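Upholsterer, full time
Sanna Contract Seating, Trereck workshop

Sanna makes and re-covers benches, ottomans and padded tables for libraries, clinics and waiting rooms. We need one more upholsterer before the August orders start. You will work from cut sheets, alone on small pieces and in a pair on anything long.

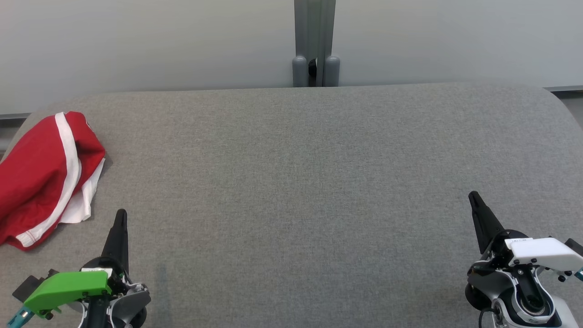 Most of the work is flat tops and wrapped edges. You should be able to pull a woven cloth evenly without a pattern to hide behind. A plain heather gray top with softly rounded corners is typical of the style, and corners are where we look first when we check a piece. We will ask you to do two at the trial.

Pay is $191 a day, with a $400 tool allowance after three months. The shop is at 184 Plosa Road. Parking is free and the 121 bus stops outside.
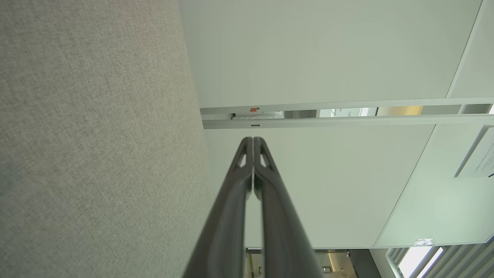
Experience with contract fabrics is preferred. Leather and vinyl are a small part of what we do, and we can teach both. You need to keep the weave straight along a long edge, and a fine speckled gray takes some patience under shop lights. Bring your own shears and staple lifter if you have them.

To apply, send a short letter and photos of three finished pieces to Lucrezia Zuccaro in the office. Questions about the work go to Leandro Troncoso, shop lead. Applications close 11 March 2018.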